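Wednesday, late

The fuse went again at ten past seven this morning, halfway through the toast. I stood in the hall in one sock listening to the refrigerator not running and thought about my father, who would have had the cover off by now and been swearing happily.

This makes four times since we moved in. Pimarent's position, as explained to me by a recording and then by a young man who sounded like the recording, is that an old house in Stosunthorpe has "character wiring" and that tenants should avoid running appliances together. I asked which ones. He said any of them. So we may toast, or we may have light to toast by, and I am to take this as charm for 902 a month.

Joanne Kershaw next door says hers did the same until she paid a man. Everything Joanne tells me ends with paying a man. She paid a man for her gutters and a man for her knee. She did lend me a flashlight, a very good one, and then stood on the step for 40 minutes telling me about her sister's divorce while my hands went blue. I now know a great deal about the boat.

Tried Gerd Kohlhase at lunch. Gerd was an electrician for most of his working life and retired in order to be asked about it constantly. He wanted to know what was on the kitchen circuit. I said the kitchen. He was quiet for a bit and then asked if I had a pencil. I am to walk around the house tonight switching things off one at a time and writing down what dies, and I am to touch nothing with a screw in it. He made me repeat that part.

So that was my evening. Some findings, for the record:

The bathroom light and the doorbell are on the same breaker. No idea why. Perhaps somebody once wanted to be very sure of not being disturbed.

The breaker marked COOKER does the back bedroom. The breaker marked BACK BED does nothing I can find, and I went as far as the shed.

The one with no label is the kitchen, the landing, and the outlet where Filip charges his phone. Filip came down to report this loss in person. He is fifteen and had not spoken to me since Monday's business over the bicycle, so I count it as progress. He held the flashlight for ten minutes and only sighed twice.
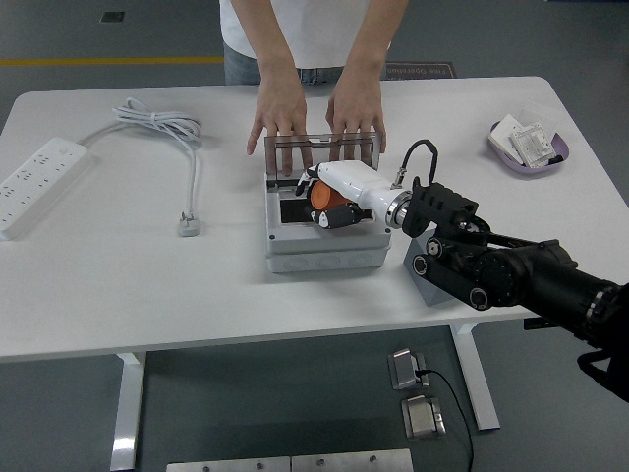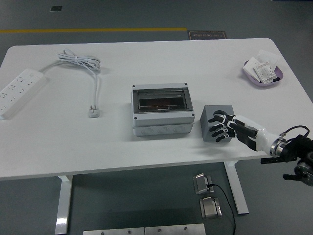
Gray distribution boxes with smoky lids. Ours is uglier and has more paint on it.

Then supper, which was cold by design. Bread, the end of the ham, and those pickled peppers from Floarea Tănase that make your ears ring. She gave me the jar in July and told me to wait until the fall. I waited nine days, and I have been opening the cupboard and looking at the other one ever since.

Virgil Moldovan called while I was washing up by candle (I could have turned the lights back on by then, but I'd gotten into the spirit of the thing). He wants me for the choir again. I said I had a cold. He said it was a fine voice for the Ernaleo piece, a bit of gravel would help, and they were short of altos. I have never been an alto. I think Virgil has simply gone down the list and arrived at me, and I said yes, as I always do, and now I have rehearsals until spring and a piece 90 pages long with most of the words in Latin.

Wrote to Pimarent before bed. First draft was rude. Second draft was so polite it seemed to be thanking them for something. Sent the third, with Gerd's list typed out and a request for a visit from a person with qualifications. Verna Lindgren, who rented from them before she bought her own place, says to put everything in writing and keep copies, and to use the word "hazard" early. I used it in the first line and again in the last. Got an automatic reply at once assuring me that my message about HEATING was important.

Must remember: return the flashlight, but at an hour when Joanne is out. Buy bread. Look up how altos breathe. Ask Filip what he did with the pencil.

Also the clock on the oven is flashing again. I have set it four times now and I'm leaving it. It says 2:14, and it can go on saying so – I know roughly when bedtime is, and I'm past it.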